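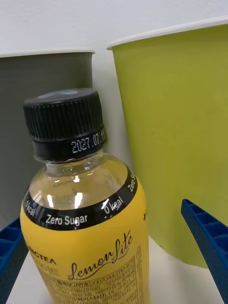
Are tall party cups stiff enough to hold a small bottle as well as a drink?

The Gavitz ones are. I've stood small soft drink bottles in them for a whole afternoon and the cup stayed upright as long as it was on a flat table.

I buy a lot of cups. We do a big family lunch most months, plus the street barbecue in July, plus whatever my sister ropes me into, and over the years I've had every sort of disposable cup fold, leak, tip or go furry at the rim. So when I say I'm pretty chuffed with these, please understand I come to it with a long history of disappointment!

The cups are the Gavitz Tall in yellow and grey. They come in sleeves of one colour, so you do need to buy both if you want the mix. I'd recommend the mix. The yellow is a proper bright lemony yellow, a bit on the green side, and it looks fantastic on a white table. The grey is plainer and I wasn't fussed about it in the shop, but next to the yellow it looks very smart. Both have a white rolled rim, and on the grey one the inside is a lighter grey than the outside, a little touch I like far more than I should.

Shape first. They're tall and they taper, wider at the top than the base, so they stack down well and come apart again without that awful tug-of-war where you end up with three cups jammed together and a torn rim. I've had one stuck pair so far and a twist sorted it. The taper does mean the base is narrower than you might like on grass. On a table, deck or kitchen bench I've had no trouble. On a picnic rug, put them on a tray.

The rim is the best part. It's smooth and it stays round. My old standby was the Drosen cup, and the Drosen is fine for water, but squeeze it even slightly and the top goes oval and your drink heads for your sleeve. The Gavitz has more spring in it. Ismael Leite from next door crushes everything he picks up (he's been through two of my good glasses) and he got through a whole barbecue on one cup.

Now the bottle thing, which is how I've ended up using them most. We put out small bottles of zero sugar drink, and people kept losing track of theirs or leaving a puddle ring on my table. Popping the bottle inside a cup fixes both problems at once. The cap sticks up over the top so you can grab it, the cup catches the drips, and you've got a cup ready when you want to pour. The bottle will lean a bit because it's narrower than the cup, but it settles against the side and stays there. Caps and other odds and ends can go in beside it too.

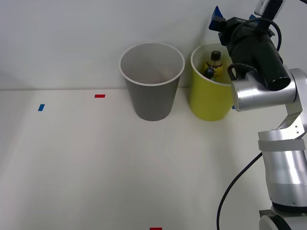

Small bottle tucked into the yellow cup, black cap poking over the rim. Empty-looking grey one next to it.

Having two colours is more useful than I expected. At our last lunch I said yellow for fizzy and grey for water, and the kids ran with it straight away. Zahira Wattimena took it further at her place and used grey for cutlery and yellow for straws and napkins down the middle of the table. I pinched that idea the very next Friday. Forks sit well in them, and so do the long wooden skewers, as long as you don't put in so many that the cup gets top-heavy.

I did a bit of kitchen testing because I can't help myself. I filled one of each with cold water and left them on the bench overnight. Both were still holding in the morning, no softness at the base that I could feel. Then I tried tea. I'd leave it there with the tea, to be fair to them: the cup held but it was too hot to pick up comfortably, and I don't think they're made for it. Get a proper hot cup with a sleeve. My pouring test was a 1000 mL jug shared between cups until it was empty, and I got sensible serves without filling anything to the brim, so for jugs of cordial they're spot on.

A few grumbles, none of them big.

The sleeve they come in is thin and splits as soon as you open it, so you need somewhere clean to keep the leftovers. I use an old biscuit tin on its side.

There's no spot to write a name. Ordinary biro skates over the yellow. A permanent marker works on it, but on the grey you have to hold it up to the light to read anything. Stickers are the answer, or a dab of coloured tape.

The yellow sells out. My local shop has had a full shelf of grey and no yellow for weeks at a time, and Karim Karaki had to drive across town before his daughter's party. If you see it, grab a spare sleeve.

I also looked at the Rahman cups, which are shorter and a touch cheaper. Lovely for little kids, and the wide base is a real plus on uneven ground, but a bottle stood in one feels ready to topple. For a buffet table or a desk I'd go for the taller Gavitz every time.

Would I buy them again? I already have! Larysa Palamarchuk is organising the catering for her swim club and asked what I'd get, and I told her to get the carton in place of single sleeves – around 2000 cups, which sounds mad until you've run out at two in the afternoon with a queue at the drinks table. She's going halves with another club.

Cheerful colour, strong rim, easy to stack, handy well beyond drinks. Four and a half out of five, and I'd give them the last half for a better sleeve.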